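What Do We Actually Wipe? Cleaning Habits in Shared Bathrooms
Final report, Household Studies
Araceli Valdovinos
March 4, 2019

So my topic started with an argument. My roommate Marisol Nava was sure she cleaned our bathroom more than I did, and I was just as sure it was me. We'd both been keeping score in our heads, and our scores didn't match at all! When Ms. Hagedorn asked for project ideas, I wrote that down before I could think of anything more respectable.

I handed out a one-page survey in the two dorms on our side of campus, Garside and Sater, and got 178 back. I also asked 50 of those people to keep a cleaning diary (a sheet taped inside a cabinet door, nothing fancy). Baltazar Chávez helped me type everything in, and I owe him a lot of coffee.

The survey asked which surfaces people wipe every week. Almost everybody checked the sink bowl and the mirror. Hardly anyone checked the cabinet edges or the underside of the counter, me included.
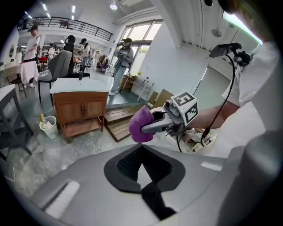
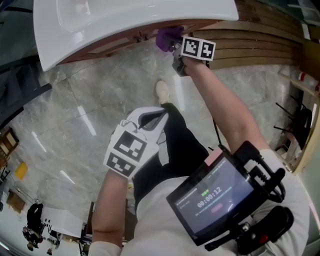
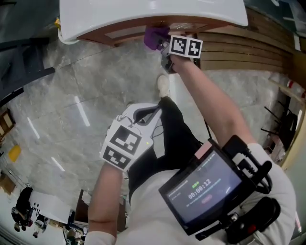
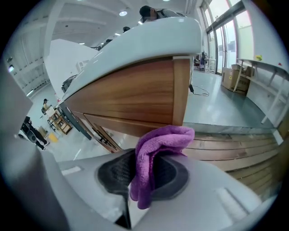

The diaries told a different story from the surveys, and that's the part I like best. People who said "every week" on paper often had gaps of two weeks or more on the sheet. I don't think they were lying. When I looked at my own sheet I had one of those gaps too, right over midterms, and I would have sworn I'd cleaned.

Roommates who had agreed on a day did better than roommates who just waited until it looked bad. The waiting pairs also had more fights (my survey had a comment box, and wow, people used it). Faustino Tapia wrote half a page about toothpaste.

If I did this again I'd start the diaries earlier and run them through June, so that move-out is in there. I'd also fix question 2, which asked about "the sink area." Some people took that to mean the bowl and some took it to mean the whole cabinet, so I left it out of my totals.

Marisol and I are tied, by the way. We both wrote down less than we claimed.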